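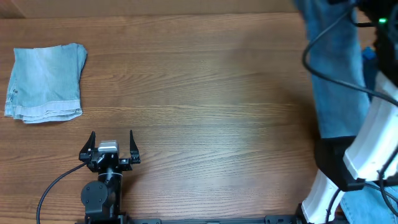 Greifer offen, die gefaltete Jeans liegt ein Stück vor den Fingern.

Greiferfinger an Jeansstoff vergleichen

Wer Greifer an Holzwürfeln testet, bekommt sehr schöne Ergebnisse und weiß danach alles über Holzwürfel. Jeans sind unangenehmer. Der Bund ist dick, das Bein dünn, und dazwischen sitzt eine Naht, an der sich jede Fingerspitze gern einmal festhält. Diese Anleitung beschreibt, wie man zwei Fingersätze an einem Parallelgreifer so vergleicht, dass man hinterher etwas in der Hand hat. Bei uns waren es die Finger von Cleter und die von Herum, das Vorgehen passt aber auch für andere.

Was man braucht

Einen Arm mit Parallelgreifer und eine Kamera am Handgelenk. Beide Fingersätze samt Schrauben (die beiliegenden sind bei Herum zu kurz, man frage nicht). Einen Tisch, auf dem sonst nichts liegt, was nach Stoff aussieht. Dazu mindestens zwei Jeans in verschiedenen Blautönen. Fabrikneue Hosen sind steif wie Pappe und schmeicheln jedem Greifer, also bitte gebrauchte nehmen.

Schritt 1: Öffnungsweite einstellen

Den Greifer ganz öffnen und den Wert im Controller ablesen. Bei uns waren es 58 Millimeter, mit beiden Sätzen. Weicht der zweite Satz ab, den größeren Wert im Controller begrenzen. Dann den Nullpunkt neu setzen, und zwar nach jedem Fingerwechsel. Ja, nach jedem.

Schritt 2: Kraft begrenzen

Wir fahren mit dem Ghorbani-Controller und der Einstellung 300. Das ist keine Einheit, das ist eine Zahl in einem Menü. Das Handbuch schweigt dazu auf mehreren Seiten. Wichtig ist nur, dass beide Fingersätze denselben Wert bekommen.

Schritt 3: Kabel prüfen

Den Arm von Hand durch den ganzen Arbeitsraum führen und dabei auf die Kabel achten. Ein Kabel, das quer über den Tisch schleift, nimmt früher oder später die Hose mit, und man feiert einen Greiferfolg, der keiner war.

Schritt 4: Am Bund anfangen

Die erste Hose mit dem Bund nach oben hinlegen und die Finger links und rechts vom Knopf ansetzen. Vor dem Schließen kurz anhalten und ins Kamerabild schauen – liegt der Bund wirklich im Spalt, oder drückt ein Finger nur von oben auf den Stoff?
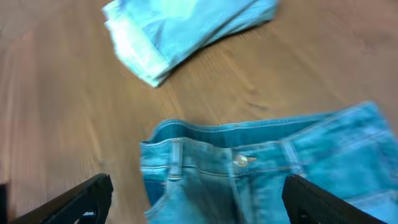
Blick vom Handgelenk: Knopf und Bund im Spalt, weiter hinten die hellere Hose.

Schließen, anheben, kurz halten, ablegen. Als Treffer zählt nur, was über dem Tisch hängen bleibt. »Hat sich bewegt« ist kein Treffer, auch kurz vor Feierabend nicht.

Schritt 5: Am Saum weitermachen

Jetzt eine gefaltete Hose nehmen und am Umschlag greifen. Mehrere Lagen übereinander verhalten sich ganz anders als der Bund: Spitze Finger kommen leichter darunter, breite schieben das Paket vor sich her. Im Protokoll notieren, wie viele Lagen mitgekommen sind.

Schritt 6: Fingersatz wechseln und alles noch einmal

Gleiche Hosen, gleiche Lage, gleiche Kraft. Wir haben so etwa 4000 Griffe gesammelt und in Juvarside abgelegt, dessen Exportfunktion ein eigenes Kapitel verdient hätte. Für eine erste Entscheidung reicht ein Nachmittag.

Wenn es hakt

Rutscht der Bund heraus, zuerst den Nullpunkt kontrollieren und danach die Kraft anfassen. Verfängt sich eine Spitze in einer Gürtelschlaufe, den Greifer öffnen und gerade nach oben herausfahren. Wer seitlich zieht, braucht eine neue Hose.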